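Handout 6: rules for recording with hand-held grippers

Read this before your first booked session. It replaces the sheet handed out in the autumn. The lecture covered why we record by hand at all; these notes only cover how to do it so that the data can be used and people don't get hurt.

## 1. Before you start

- Book the table on Urkeo. One booking is one table and one pair of grippers.
- Check that the finger pads are seated and that no screw on the finger mount turns by hand.
- Wipe the marker faces with a dry cloth. No spray, no alcohol. A marker with a scratch across a black square goes back in the drawer with a tag on it.
- Route cables behind the forearm and leave enough slack to reach the far edge of the table.
- Free space on the recording disk must be at least 80 GB. If it is less, upload the old session first.

## 2. The work area

Chairs, bags and spare leads stay out of the space behind the operator. People step back more often than they think they do, mostly when a cloth slips off the near edge.

Drinks are kept off the task table. A bottle with its lid on may stand on a side desk.

Anyone who may be recorded has to have signed the Palamarchuk consent form. Faces are blurred before the files leave the lab, but blurring is a second measure and does not replace the form. Visitors who haven't signed wait outside until the take is over.

## 3. During a take

1. Start with both grippers over the table, open, and hold still for a moment so that tracking can settle.
2. Keep the markers turned towards the tracking camera. If your wrist has to roll further than that allows, stop and approach the object from the other side.
3. Move at the speed you would use for a careful job at home. Fast takes blur and slow ones teach the arm to dawdle.
4. Touch the object with the fingers only. If you push it with your knuckles or sleeve, the take is void.
5. Don't talk to other people in the room. Say "stop" if you need to stop - that is the one word everyone should react to.

A dropped object does not spoil a take. Pick it up with the gripper and carry on, then mark the take as "recovered" in the log. These are useful to us and there are never enough of them.

## 4. Soft objects

Cloth, film and thin bags need extra care. Close the jaws only until the material is held; squeezing harder wears the pads and hides the material from the finger camera. Take hold near an edge or a fold. Lay strips out flat before the first take of a set, and leave small wrinkles alone, as the arm will meet them too.

## 5. Logging

Each take gets one row: task, object, operator code, result. Use only "good", "recovered" or "void". Free text goes in the comment column. The Ondbridge set from last year had 1,133 takes, and 80 of them had to be thrown out for a missing operator code alone, so fill the row in before you start the next take.

The target for this term's Fitatov set is 700 good takes across all groups. Void takes are kept but don't count.

## 6. Breaks

Put the grippers down after 20 minutes. Wrists tire before you notice and the grip gets jerky. Change operator if there are two of you, and enter the new code in the log.

## 7. Closing down

Power off, jaws open, grippers back on their stand. Coil the cables loosely. Upload the same day. Faults are reported on the Urkeo page for the table, even if you fixed them yourself.

Anything not covered by these rules should be raised at the April practical.
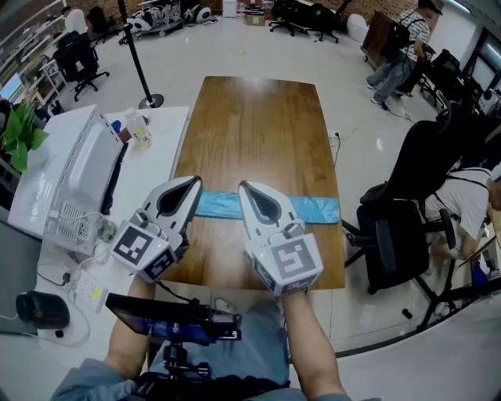

Hand-held grippers, two views from one place. 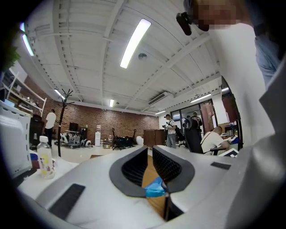 *Page last changed: March 22, 2026*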